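Dulholm Set-up Guide, Section 4: Viewpoint Consistency Trials with One Wrist Camera and Two Fixed Cameras

Posted in May by the Dulholm documentation desk
14 shares | 3 comments

4.1 Purpose

This section covers the set-up of a viewpoint consistency trial. The method tests whether a policy trained on three camera streams still predicts the same arm motion when one stream is masked. The result of a trial is a single number, the agreement score, given for each masked stream. Read Section 3 (mounting and cabling) before starting.

The trial uses one wrist camera and two fixed cameras. The fixed cameras look at the workspace from different sides. All three streams are recorded by Proma, the Dulholm recording program, and scored afterwards by the Kumon script.

4.2 Before you start

1. Check that the arm is in its start pose and that the hand is clear of the table.

2. Place the target object on the table. Any rigid object with a clear outline will do. A laptop, opened, makes a hard case: the dark screen reflects, and the keyboard has little contrast at low exposure.

3. Start Proma and open a new trial. Set the trial length to 1000 steps. Shorter trials give unstable scores.

4. Confirm that all three streams show a live picture. A stream that is frozen will still be written to disk and will not raise an error.

CAUTION: Keep the emergency stop within reach for the whole trial. Masking a stream changes what the policy sees, and the arm may move in a direction that you do not expect.

4.3 Wrist stream

5. Select the wrist stream and lock the exposure. Automatic exposure must be off. If it is left on, brightness changes during motion are scored as disagreement.

6. Look through the recorded wrist pictures for low-information views. These contain few edges and no part of the target that can be named with confidence. In the view below, a light wooden edge runs along the top and the rest is a smooth, dark blue-grey surface with soft shadows.
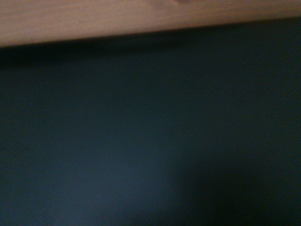 Fuchs objects that low-information views should be dropped before scoring, as they pull the wrist score down and say little about the policy. The Kumon script keeps them by default. A policy in use will meet such views, and a score that leaves them out is too high. To compare the two approaches, run the script twice, once with the low-information filter on, and report both scores.

7. Mark each low-information view with the L key. Do not delete it. Deleted views break the step numbering and the fixed streams will no longer line up.

NOTE: A view in which the gripper cannot be seen is not a fault in itself. Mark it only if the rest of the view is also poor in detail.

4.4 First fixed stream

8. Select fixed stream A. The hand, both fingers and the whole target must be in view at the start pose. The base of the arm should also be in view, as the script uses it as a fixed reference.

9. Draw the reference box round the printed band on the lower part of the arm. The lettering gives strong corners and holds up well when the light changes. Do not place the box on the hand or on any cable.

10. Draw the target box. Include the full outline of the object. Where the target is a laptop, include the screen and the keyboard in the same box.
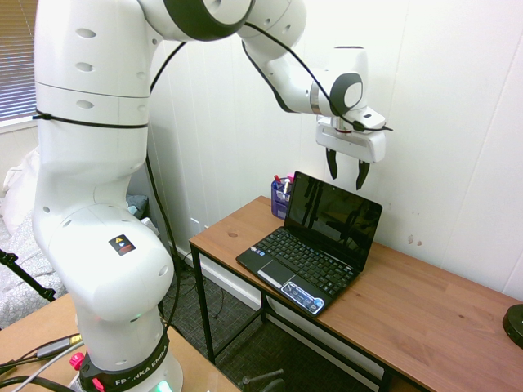 Fig. 4-2. Fixed stream A: arm at left, gripper above and to the right of the open laptop.

11. Press Check. Proma compares the reference box over the first 100 steps. If the box drifts, the message "Reference unstable" is shown. Tighten the camera mount and repeat from step 8.

NOTE: Cables that hang along the outside of an arm can cross the reference box during motion. If this happens, make the box smaller. Do not move the cable in the middle of a trial.

4.5 Second fixed stream

12. Select fixed stream B. This camera should show the target from a clearly different side. Two fixed cameras placed close together give nearly the same picture, and masking one of them will then have little effect on the score.

13. Draw the target box as in step 10. The height of the fingers above the target should be easy to judge from this side. If it is not, lower the camera.

14. Check the background for other moving equipment. Where a second arm base is in view, as it is here at the right, draw an exclusion box over it. Leave the exclusion box in place for all runs of the same trial.

15. Look for small indicator lights, lamps and glossy screens. A steady light may be left alone. A flashing light must be covered by an exclusion box. Reflections of the gripper in a dark screen should be left in the target box, but note them in the trial log.
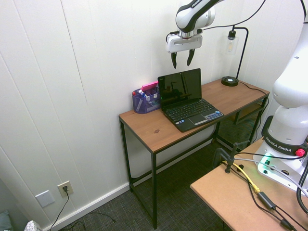

4.6 Running the trial and reading the result

16. Run the trial with no stream masked. This is the baseline.

17. Repeat with the wrist stream masked, then fixed stream A, then fixed stream B. Return the arm to the start pose before each run.

18. Pass the trial folder to the Kumon script. The script prints one agreement score for each masked run, between 0 and 1, measured against the baseline.

A low score means that the policy depended on the masked stream. In our own reference set of 2306 trials, 1972 gave their lowest score with the wrist stream masked. The remaining trials were mostly ones in which the hand stayed high above the target. We have not tested the method with more than two fixed cameras.

CAUTION: Scores from trials with different exposure settings must not be averaged.

19. Save the score file in the trial folder and close Proma. If the program is closed before the file is saved, repeat step 18.

Related sections
Section 3: Mounting and Cabling
Section 5: Exclusion Boxes in Detail
Section 6: Kumon Script Error Messages
Proma Keyboard Shortcuts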